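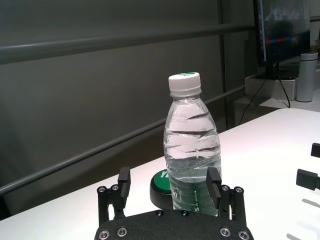 Étape 3 : régler la prise sur une bouteille

La notice du kit Pomon promet une saisie « sans réglage ». Je n'y crois pas, et je vous conseille de faire les essais vous-même avant de payer l'option logicielle de Cloltonari (275 euros par an, tout de même).

Prenez une bouteille en plastique transparent, presque pleine, bouchon vissé. Placez-la debout entre les deux doigts, puis fermez par petits pas. Les patins noirs doivent arriver bien parallèles. Si la paroi striée se creuse, vous serrez trop.

Notez la valeur d'ouverture. Chez moi, le logiciel affichait 1 770 sur une échelle de 2 000, sans dire dans quelle unité. Cempaka Saragih, au support, m'a répondu « unité interne ». Débrouillez-vous avec ça.

Étape 4 : répéter

Lancez 200 cycles, pas dix comme dans la vidéo commerciale. Changez de bouteille à mi-parcours et vérifiez les vis à la base des doigts avant de reprendre. Gardez le bouton vert à portée de main.

Tant que cette série n'est pas faite, laissez l'option dans le panier.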